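Tringate Tool Sorting Set

Last updated 9/2/21

Hi! I'm Reda Soliman, and I put this README together with Asmaa Zaki for our robotics club project. If you're a new member, start with this file before you open any of the folders, because the names won't make much sense otherwise (sorry, we named things late at night).

What's in it

There are 1044 recordings of our two-arm setup picking up hand tools and putting them in a tray. Asmaa and I did nearly all the driving, and a few first-year members pitched in when we had exams. We started in January with a much smaller batch called Esta, 146 recordings, and those are still in the esta folder. They use the old gripper settings, so please don't mix them with the main ones!

How it's organized

main/ has the good stuff, one folder per recording
esta/ has the early batch
oops/ has 56 runs where we dropped something or bumped the tray
notes.txt is our running log, typos and all

Each recording folder has the video, the joint positions for both arms, and a one-line label like "red handle to tray, right arm." The labels were typed by hand. I fixed the spelling of "screwdriver" over and over and I bet there are still a few bad ones in there.

The task

Screwdrivers get laid out on both sides of the tray, and either arm can go for the ones on its own side. Thin handles are the hardest for us by far. The chunky ones are a dream. We swap the order between runs so the model can't just memorize spots on the table.
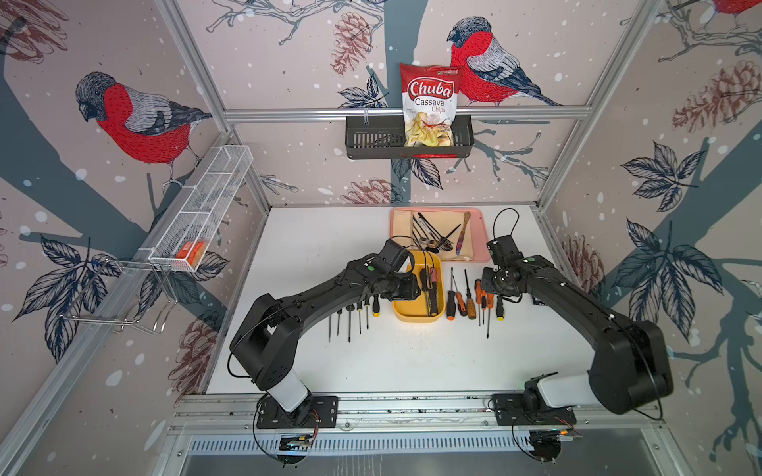

Both arms at the table, screwdrivers on either side of the yellow tray.

Known problems

The clocks on the left and right arms drift a little in long recordings. Run align.py first, it takes care of most of it. Version 2 of the labels also dropped the arm name in a handful of folders, and I'm still working through those.

Using it

Club members can use it for anything. If you're from another school, just email us and say what you're up to, we love hearing about it! Bug reports go to Asmaa, label fixes go to me.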